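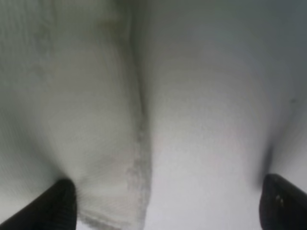 White fabric, close view.

Print this thread | E-mail this thread

Towels become stiff and gray, is it the water or is it me?
Posted by Baltasar Pastor, December

Good evening to all. I have two rooms that I rent to guests in Girkville, and I wash all the towels myself. They were very soft and very white when I bought them in spring. Now they are like cardboard when they come from the line, and the white has a gray tone that I do not like to offer to a guest.

My routine is the following. Full drum, 60 degrees (Celsius, my machine is from Europe), powder detergent in the amount which is written on the box for a normal load, then softener. After this I dry them outside if the weather permits. I have read on another page that I should stop the softener completely, and I have read on a third page that I should double it. Both cannot be right. The water here is hard, the town says 19 grains.

I would be thankful for advice from persons who have the same type of water.
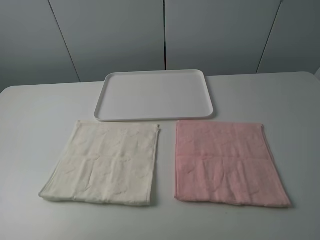
Ainhoa Arrieta wrote:
Stop the softener. I stopped it two years ago and I will not go back. It leaves a film on the loops of the towel, the film holds the minerals and also the old soap, and each wash puts a new layer over the last one. With 19 grains you are also using too little detergent. The amount on the box for a normal load is for soft or medium water. Look on the side of the box, there is usually a small table for hard water.

For the towels you already have, wash them one time hot with no detergent at all. If you see foam in the door, this is your old soap coming out.

Hugo Cabello wrote:
I agree about the softener but I do not agree about more detergent. I did exactly this when we moved to Walterdale and my towels became worse, they had a sour smell in addition to being stiff. What helped me was a half drum. A towel needs room to move and to be rinsed. Baltasar, you write "full drum" as if it were a good thing!

I also push the extra rinse button every time. It costs water, I know.

Baltasar Pastor wrote:
Thank you both. I always believed a full drum was the economical way, my mother taught me like this. I will try the hot wash with no detergent tomorrow and I will look at the foam.

Is vinegar good or bad? My neighbor is putting a full cup in everything.

Ainhoa Arrieta wrote:
Vinegar in the rinse is acceptable sometimes, but not each time. It can be hard on the rubber of the door after some years. Never together with bleach, please. I use washing soda in the main wash. Hugo, a sour smell usually means that the towels stayed in the machine too long after the end, or they were folded when still damp. I don't think you can blame the detergent for this.

Hugo Cabello wrote:
They did not stay in the machine. I was standing next to it.

Sorin Todorova wrote:
Permit me to enter in the discussion between you. I think everybody is speaking about the washing and the stiffness comes mostly from the drying. When a towel dries on a line with no wind, the fibers are fixed together in the position in which they were hanging. Take it down a little before it is fully dry, shake it hard from the two short ends, and finish it ten minutes in the dryer with cool air.
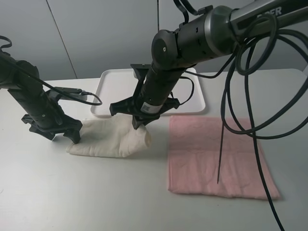
If you have no dryer, you can shake it when it is wet and again when it is half dry. My arms do not love this work, but the result is good. Also do not iron them. I saw a guesthouse in Carretero where they iron the bath towels to have nice edges in the cupboard, and those towels did not take any water from the skin, they only moved it to another place.

For the gray color this will not help, of course. There I am with Ainhoa, it is minerals and old soap.

Tin-yau Cheng wrote:
I would like to ask if somebody has installed a real water softener, with salt. We paid 2635 for ours, installation included, and I am still not sure if it was a wise decision only for laundry. The kettle is clean now and the shower glass is better. The towels are softer, yes. But now I must use much less detergent than before, and it took me months to find the correct amount. In the first weeks nothing wanted to rinse out.

One more thing about the folding. I let the towels lie flat until they have lost all the warmth from the dryer, and then I fold them in thirds and again in half. If they go warm into the cupboard, they keep a smell.
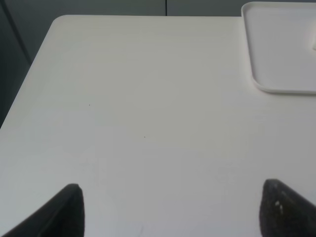
White table, with rounded corner.

Any flat surface is good for this, but wipe it first. White towels collect every crumb.

Hugo Cabello wrote:
2635 is a lot of new towels.

Tin-yau Cheng wrote:
It is, and my wife has said the same to me.

Baltasar Pastor wrote:
I report back. There was foam, plenty of it, and I had put no detergent. I repeated the wash and there was less. Then a half drum with washing soda and the amount for hard water, no softener, extra rinse. I shook them as Sorin says. They are clearly softer. The gray is better on the hand towels, on the bath towels I am not certain, perhaps I only want to see it.

I did not yet decide who is right about the quantity of detergent. Next load I will try it the way of Hugo.

Ainhoa Arrieta wrote:
Please write here also if they smell.

Print this thread | E-mail this thread

Related threads
- Washing soda or baking soda for sheets?
- Rust marks on pillow cases, Clondness area
- Line drying in winter, does it work?
- How many towel sets for each guest room
- Cleaning the detergent drawer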